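Notebook, cell 2
April 29, 2023

Fault: gripper does not stop at the force limit when closing
Status: open, cell allowed at low speed only

I write this entry in the evening, so some times are missing. The arm is the Halvorsen, the gripper controller is the Trivon unit which we changed in October. Today was the pick list with household things: the soup packet, the yellow watering can and the rest.

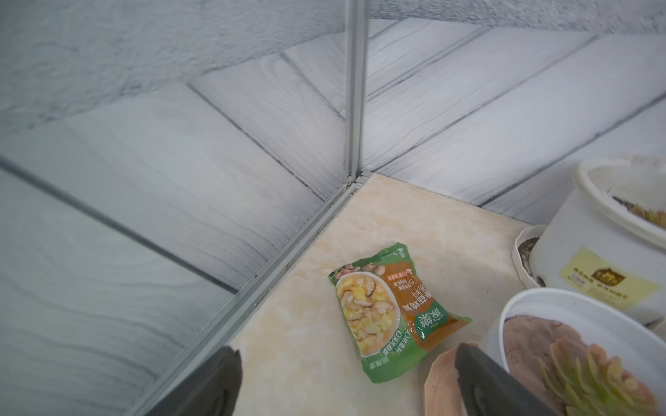
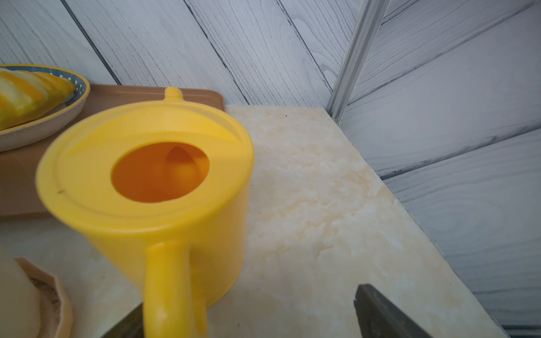
What happened

The first 12 picks were normal. On the next one the fingers closed on the packet and continued to close after the limit should have stopped them. The limit was set to 30 N. The log shows 300 ms between the limit flag and the stop command, and in this time the motor was still pushing. I pressed the emergency stop by hand. The arm stopped at once, but the fingers stayed closed and I had to release them with the key.

I repeated it two times with the can, holding by the handle. One time it stopped correctly, one time it was late again. So the object is not the cause, I think.

What I checked

Finger screws: tight.
Cable at the wrist: no damage that I can find. I moved it by hand during closing and the fault did not come.
Force zero: drift is small, inside the allowed value.
Controller settings: the filter length is 3,000 samples. In my older notes it is much shorter. I did not change this and I did not find an entry about it. Maybe it came with the Zuleo update — please write here if you know.

With the old filter value I made a short series and saw no late stop, but the series is too short to trust.

Safety

Until this is closed, do not put a hand between the fingers when the drive is on, also not to straighten a packet. Emergency stop does not open the gripper. The release key must hang at the door of the cell and not lie in the drawer, where I found it today.

To do

Long series with the old filter value, low speed.
Ask Fanis if the late flag is known with this firmware.
Compare the settings file with the backup from October.
Put a label about the release key on the cell door.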